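About us

We're Wedik. Small games studio, Merbridge, above the old shoe shop on the high street. Three of us full time, plus whoever we can talk into testing.

Started out of a kart racing night that got out of hand. Same sofa, same four controllers, one of them with a stick that pulled left. After a while we were making our own tracks, then our own karts, then somebody said we should probably register as a company. So we did.

First game was Urkisier – couch racing, split screen, no online. Sold to friends mostly, then to friends of friends, then a shop in town took a few boxed copies and put them by the till. Still gets patches. Last one fixed the ferry jump, sorry it took so long.

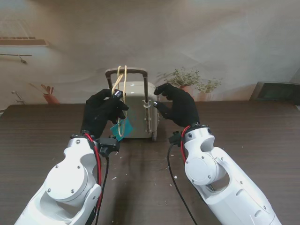
Second game is Moya, and it's what we're on now. Top-down racer, 30 tracks, weather that changes halfway through a lap. Runs at 30 frames on the older handhelds and we're not going to pretend otherwise. Smoother on everything else.

Aurelio Casado does the track design and most of the shouting. He drew all the Moya courses on squared paper first, 89 sheets, and binned more than half. The harbour one survived. So did the quarry, after a lot of arguing about the hairpin.

What we like: local play, short races, menus you can get through in two presses. What we dont like: loot boxes, daily log in rewards, tutorials you can't skip.

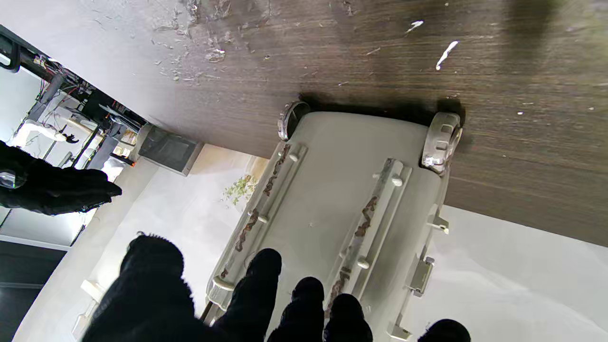
Music is done in house, badly at first, better now. Urkisier soundtrack is a free download, see the Extras page.

Test nights are back on as of November 2021. Upstairs, door on the left, bring your own pad if you're fussy. Tea and crisps provided. Under 16s need a grown up with them please. 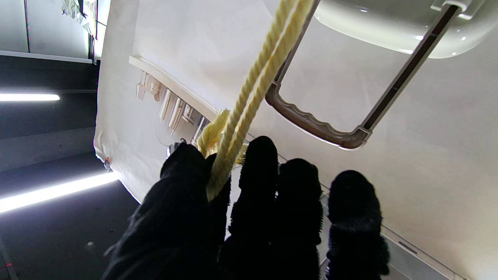
Pale yellow cord and black fuzzy fingertips

Jobs – nothing going at the moment. We do take one work experience student each March, so write early and tell us wich games you play and what you'd change about them. No CV needed.
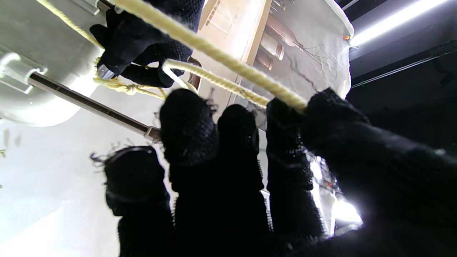

Press and shops: keys and box art on request, use the contact form and put the game name in the subject line. Bug reports go through the same form. Say what track, what kart and what you were doing when it broke. Video helps if you've got it.

Moya release date – when it's done. Next year hopefully.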